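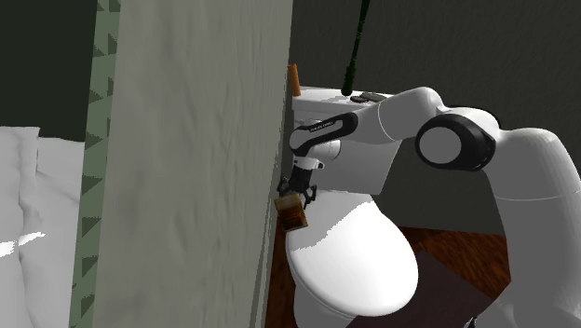 Imagen: Brutora / simulación hecha con Tistix

Quiénes somos

Brutora es una empresa pequeña que prepara entornos simulados para equipos que trabajan con brazos robóticos en el interior de viviendas. Nuestro producto principal se llama Tistix. Es una biblioteca de habitaciones virtuales, con sus muebles y sus objetos, lista para cargar en el simulador y empezar a probar. Trabajamos desde Clotavham y atendemos a los clientes en español y en inglés.

Un dormitorio o un baño son lugares difíciles para un brazo. Hay poco sitio para mover el codo, una pared queda muy cerca de la pinza, y la tapa del inodoro brilla y confunde a los sensores. En la simulación de esta página, la pinza sostiene un objeto pequeño de color ámbar por encima de la tapa, casi tocando el tabique. Este tipo de posición nos interesa mucho. Un error de pocos milímetros en la trayectoria termina en un choque, y preferimos que el choque ocurra en el ordenador y que el cliente pueda estudiarlo con calma.

Cómo empezamos

La empresa nació de un encargo. Un taller de rehabilitación de viviendas quería saber si un brazo fijo podía servir para ayudar a personas con poca movilidad a alcanzar cosas en el baño. Hicimos las primeras dos habitaciones a mano, midiendo cada mueble con una cinta métrica. Fue un trabajo muy lento y cometimos bastantes errores: en una de ellas la puerta se abría hacia el lado equivocado y tardamos semanas en darnos cuenta. De aquel proyecto nos quedaron el método y la costumbre de revisar siempre las puertas.

Qué contiene Tistix

La versión actual incluye 106 habitaciones completas y 1.835 objetos. Los objetos tienen masa, fricción y forma de colisión propias, y se pueden cambiar de lugar sin tener que preparar de nuevo la habitación. Hay baños, dormitorios, cocinas y pasillos, y también habitaciones mixtas, donde la cama y el inodoro están separados solamente por un tabique, como ocurre en muchos estudios y en algunas residencias.

El cliente puede pedir variaciones automáticas de una misma habitación, hasta 1.000 por cada una. Cambian la luz, la textura de las paredes, la posición de las alfombras y los objetos que están sobre las superficies. Las variaciones se guardan con un número de referencia y es posible repetir la misma prueba después de varios meses con iguales condiciones.

Los materiales brillantes o un poco translúcidos reciben de nosotros una atención especial. Son los que más problemas dan cuando se pasa de la simulación al robot real, y todavía estamos mejorándolos. No prometemos que un programa que funciona en Tistix funcione igual en una casa verdadera. Cada entrega lleva una hoja con los límites conocidos y pedimos que se lea antes de comenzar.

El servicio Xenos

Algunos clientes no tienen tiempo o personal para montar las pruebas. Para ellos existe Xenos, nuestro servicio de evaluación por encargo. El cliente nos envía el modelo de su brazo y la tarea que desea probar, por ejemplo recoger un objeto y dejarlo en una repisa. Nosotros elegimos con él las habitaciones, ejecutamos las pruebas y devolvemos un informe con las grabaciones, las colisiones y los casos en que la pinza perdió el objeto. Los casos fallidos se entregan siempre, también cuando son muchos.

Si el cliente necesita una habitación que no está en la biblioteca, podemos construirla a partir de planos y fotografías. El precio depende del número de muebles y del detalle que se pida.

Cómo trabajamos

Somos un equipo reducido, con gente de robótica, de modelado 3D y de arquitectura interior. La persona que construye una habitación nunca es la misma que la revisa. En mayo publicamos la actualización grande del año, y las correcciones pequeñas salen cuando están listas. Los clientes con licencia activa reciben todas sin pagar aparte.

Contacto

Para solicitar una demostración o una licencia de prueba, utilice el formulario de esta web e indique el simulador que usa y el modelo de su brazo. Las demostraciones se hacen por videollamada. También recibimos visitas en nuestra oficina de Clotavham, los sábados por la mañana, con cita previa.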